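Rental flat condition checklist: my move-in walk-through, with comments
Unit 4, Saratine Court
Done 29/04/2025, keys in hand, nothing unpacked
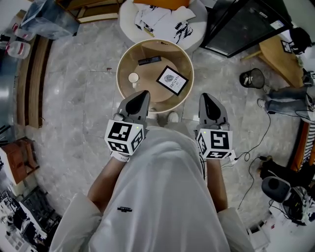
Grey marble-patterned floor tile and the round side table with the tinted glass top. See items under Floors and Furniture.

I've rented long enough to have lost a bond over a scratch I didn't make, so now I fill in the agent's form and then I do my own, which is longer and ruder. The agent for this place is Semple and their form gives you one line per room. One line! You can't fit a bathroom on one line. I'm putting mine up so anyone moving into the same building can pinch it. Change whatever you like.

How I mark things: OK means OK. Note means it's there, I can live with it, it's written down. Fix means I've asked for it to be repaired.

FRONT DOOR AND ENTRY

Deadlock turns from inside without a key: OK
Screen door closes by itself: Note. It closes, but it takes its time and then slams at the end. I've wound the closer in a bit and it's better.
Keys match the number on the form: Fix. The form says 4 and I was given 3. Get this one in writing on the day. The missing one was the letterbox key, naturally.
Peephole: OK, though it's set for someone a good deal taller than me.
Doorbell: Note. Works when pressed hard.

FLOORS

Tiles, living area: OK. I went over the lot in socks, because you feel a lifted edge long before you see it. No rockers. A hollow-sounding one near the balcony door when I tapped it with a wooden spoon, so I've put that as a Note.
Grout: Note. Darker along the kitchen side. I had a go at a corner with bicarb and an old toothbrush and it came up a treat, so I think it's only grime.
Tiles, slip: Note. Fine dry, but I'd want a mat by the balcony door in winter.
Carpet, bedroom: Note. Dents from someone's bed legs, and a pale patch by the wardrobe about the shape of Tasmania. Photograph that sort of thing with the curtains open, it vanishes under the ceiling light.
Skirting boards: OK. Dusty.

FURNITURE THAT COMES WITH THE PLACE

The flat is listed as part furnished, and this is where people come unstuck. Anything on the inventory, you're on the hook for.

Round side table, glass top: OK. Cream-coloured rim, light wood under the glass. I ran a fingernail right around the edge feeling for chips and didn't find any. If yours has a loose top, ask for the little clear silicone dots, they cost next to nothing.
Bookcase: Fix. It's a tall one and it isn't anchored to the wall. I've asked for permission to put in a bracket. Please don't skip this one if you've got little kids visiting.
Sofa: Note. Middle cushion has given up. Zips all work.
Bed slats: OK, after I turned one around the right way.

KITCHEN

Cooktop, all burners light: OK
Oven door seal: Note. Bit crisp at the bottom corner.
Oven light: Fix
Rangehood filter: Note. I soaked it overnight in hot water and dishwashing liquid and would rather not discuss the colour.
Under the sink: OK. Run the tap flat out, then put a dry paper towel under the trap and go and do another room. Mine was still dry when I got back.
Cupboard hinges: Note. One door drops when opened. A quarter turn of a screwdriver sorted it, but I wrote it down anyway.
Dishwasher: OK. It's a Rorari, which I'd never heard of. The manual was in the cutlery drawer and it drains like a champion.

BATHROOM AND LAUNDRY

Exhaust fan: Note. Loud, but it'll hold a square of toilet paper against the grille, and that's my whole test.
Silicone around the shower: Fix. Black spots in the back corner and a gap I can get a fingernail into.
Hot water: OK
Toilet: OK. Drop of food colouring in the cistern, leave it a while, check the bowl. No colour.
Washing machine taps: Note. Stiff.

ELECTRICAL AND ALARMS

Smoke alarm, hallway: OK. Pressed the button, regretted it.
Smoke alarm date: Note. I can't read the sticker from the stepladder, so I've asked Semple when it was last replaced.
Safety switch: OK. Pressed test, it tripped. Reset the oven clock afterwards.
Power points: OK, apart from the one behind the sofa, which has a cracked cover. That's a Fix.
Meter reading: the last four digits were 1,277. Write yours down the day you get the keys and send it to the power company yourself.

WINDOWS AND BALCONY

Window locks: OK
Flyscreens: Note. Small hole in the bedroom one. Mozzies will find it by May if it stays this warm.
Blinds: Fix. The cord on the living room blind hangs in a loose loop and needs a cleat on the wall.
Balcony rail: OK. Leaned on it, shook it, no movement.
Balcony drain: Note. Full of leaves. Cleared it with a fork.

SENDING IT IN

Email it, don't just hand it over the counter. I send the agent's form and mine together, photos named by room, and I ask for a reply saying they've got them. Then I save the lot in two places.

The bond here was 3,000 — I'm not leaving that to anyone's memory, mine included. The shower silicone is already booked. Still waiting on the letterbox key.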